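Bookshop events should start with the reading

I have been to a fair number of author evenings at our local shop, and I think most of them are run in the wrong order. The host talks, the author is asked where the idea came from, and the reading is squeezed in near the end, when people are already looking for their coats.

When Ifeoma Osagie came in February with her novel Drestivel, she had 39 minutes of conversation and read two pages. I had not read the book. Most of the audience hadn't either, judging by the show of hands. We heard a good deal about her research and her years in Ifans, and very little of her prose.

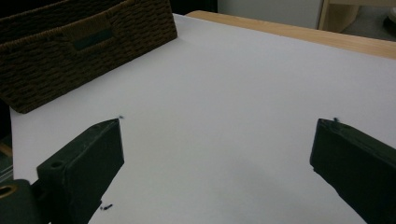

Novelists are asked to explain their books far too early. A question about a character means nothing to someone who has not met that character. Give the author a chapter first, even a short one, and the talk that follows has something to stand on. The staging could be simpler too. A broad white tabletop is plenty for a pile of books and a glass of water, and I would drop the armchairs altogether.

Joar Haugen, who hosted, told me afterwards that audiences get restless during readings. Some do. But 30 people had paid to hear a writer, and a page read well holds a room better than a question about working habits – I have heard that one answered many times, and the answer is usually coffee.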